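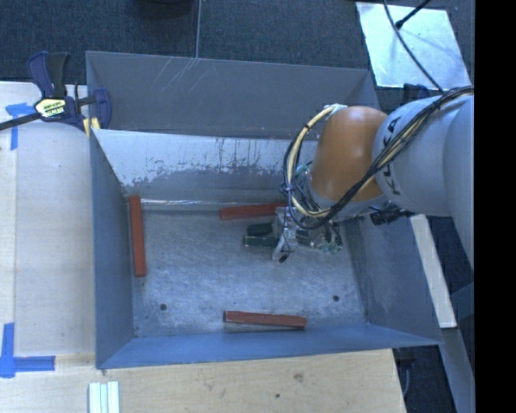 When does the Flanden junior netball league start taking names for next season?

Sign-ups open on September 8, 2021, and they stay open until all 65 team spots are gone.

I know, I know, we only just packed away the bibs! But last year we had 471 girls and boys on the books and this year the number went up to 695, so I'd get in early if your kid has a favorite team (or a best friend they refuse to play without, which is most of them).

A few changes to tell you about. The under-11s are moving from Clallby to the indoor courts at Pralden, and I'm thrilled, having spent most of February standing on the Clallby sideline in a raincoat. Parking at Pralden is tight, so please use the lower lot and walk up the steps. The under-13s and under-15s stay put.

Somtochukwu Okeke is taking over the umpire course from me. She played goal defense for Ersoy for years and she knows the contact rule better than anyone I've ever argued with. The course runs over two evenings, you don't need any experience, and teenagers get paid for every game they umpire once they pass. We need more of them badly – last season I did three games back to back and could hardly get down the stairs the next morning.

Fees are $182 a player, same as before, and that covers the dress, insurance and the end-of-season pizza night. If you need to split it into two payments, just tick the box on the form and we'll sort it out with you.

Old dresses in decent shape can go back to your team manager, and we're short on size 10s.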